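Slow Hands at the Folding Table

Cilteck's laundry in Doherty handles 1,644 pieces on a busy shift, and folding was always the job people asked to leave. 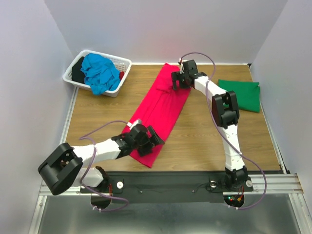
Two arms over a long red cloth, with a green one lying folded at the right.

I folded there for 6 years, and I don't miss the sore wrists. I do miss the talk. The company has promised no layoffs until January — fine, but put it in the contract. And pay whoever minds the arms more than a folder made. It is harder work to watch than to fold.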